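Bench notebook, Solldale workshop
Nov 14, 2020
Written up by Gwion Humphreys, with additions from Beca Lloyd

Question for the day

Can the two-arm bench do any of the small jobs that we do all day without thinking? I mean the dull stuff: fetching the screwdriver, passing the glue gun, putting a ring where a ring should go, clearing the table afterwards. Beca's list on the whiteboard is titled "Chores" and it has grown again since we last looked. I keep telling visitors that tidying is harder than welding and they keep laughing, so I'd like a proper set of notes to point to.

We are still on the Brenska control software, the old branch, because the new one drops the left arm's wrist limits every time it restarts. Must write to them about that before December.

Setup

Both arms on the long side of the pale wood table, same mounting points as before. Fresh orange fingers on the grippers (the ribbed kind that bends round whatever it's holding, which I'm more and more in love with). Beca re-taught the home positions before lunch. Speed limit left at the slow setting all day, and I didn't once wish it faster, there's so much to see when the thing moves at a pace you can follow.

Job one: the yellow ring and the screwdriver

The ring is a good starter. It's flat, it lies right down on the wood, and there's very little for a finger to get under. A person slides it to the edge of the table or gets a nail beneath it. The arms have no nails! Our best approach so far is to come down at a shallow angle and let the soft tip give a little as it touches. When it catches, it's lovely. When it doesn't, the ring skates off and the next attempt starts from somewhere new, so the runs are hard to compare.

The blue screwdriver is the opposite sort of problem. Plenty to grab, but heavy at one end, and it wants to swing round as soon as it's lifted. Gripping nearer the battery end is my guess. Beca says grip wherever you like but lift slowly. We should try both properly. 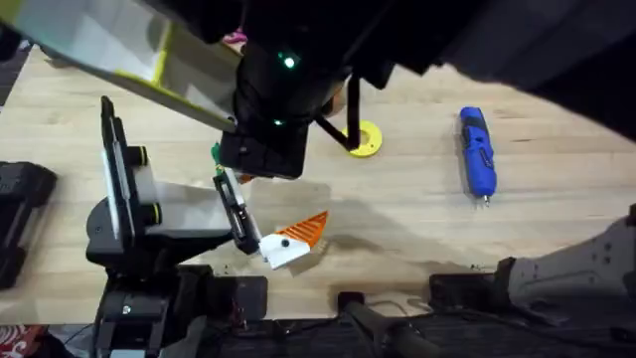

Job two: the glue gun

I'd have bet against this one. A glue gun is an awkward shape even for us: handle, trigger, nozzle, a body that's fat in one place and thin in the next. The chore as written is "pick up, hold nozzle down, put back without knocking anything over", with the gun cold and unplugged throughout (and it stays that way until Meredith has signed the heat sheet, please, whoever reads this).

What impressed me is how much the soft pads forgive. You can be out by a fair bit on the approach and the fingers still settle round the body. The trouble starts when the nozzle gets near the wood. The arm has no feeling for "nearly touching", it only knows where it has been told to go, and our table is not as level as we pretend. I'd like a bit of give in the wrist, or failing that a softer stop in the software.
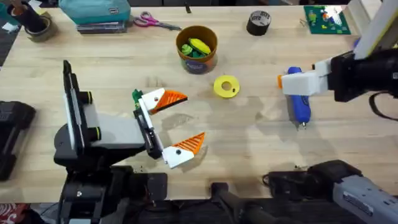
The other half of the job is putting it back, and here I think we've been unfair to the machine. "Put it back" means something to me and Beca since we know where the glue gun lives. The arm needs a place, an angle and an order: let go first, then open wide, then move off. Get the last two the wrong way round and you drag the gun along with you. I had written them the wrong way round in the script. Fixed now, line 436.

Clutter

Beca wanted the table left the way a real table is, with tape, scissors, the brick board and the toy veg all within reach of trouble, and I've come round to her view. Every demo I saw at the Drostness open day was done on a bare surface with one object in the middle, and it told me very little about kitchens or benches. Ours has things behind things. Working among them slows everything down, but I trust the result a lot more.

Corn is the current favourite. It's bumpy, the pads hold it well, and lifting it out of its tub is the nearest we have to a kitchen job. The tub itself is a pain, with a rim just high enough to foul the lower finger if you come in flat. You have to come from above and then you can't see much from the wrist camera because your own fingers are in the way. Two arms help here, as one can look while the other works, provided they don't try to occupy the same bit of air.
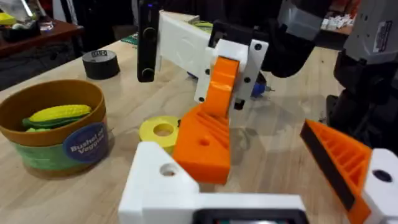
Wrist view, both grippers over the table, corn in the veg tub.

Keeping them apart is still done by hand. I've set the gap between grippers to 52 mm in the planner and it's too cautious for passing things across, but I'm not brave enough to shrink it without Beca on the stop button.

Are they ready for chores?

My answer today is a cheerful "some". Holding a thing, yes. Picking up a chunky thing from a known spot, yes, I'd let a visitor watch. Flat things, no. Anything with a lead trailing off it, I haven't dared. Tidying a whole table from a spoken request, a long way off, and yet I went home grinning, because two years ago I'd have said no to the lot.

Beca's note: I'm less rosy. A chore you have to supervise is still your chore. But I agree about the fingers, they are the best change we've made, and I'd sooner spend money on more of those than on a faster arm.

Bits and pieces

The log folder is up to 1,208 runs and wants pruning. Keep the failures, they're more use than the good ones.

Print 10 more fingers, same orange, same rib spacing. Don't let anyone "improve" the file.

Shim the table at the window side.

Try the ring with a thin rubber mat under it. Might be cheating. Beca thinks it's cheating. Trying it anyway.

Ask Brenska about the wrist limits, and whether a soft stop is possible on the old branch.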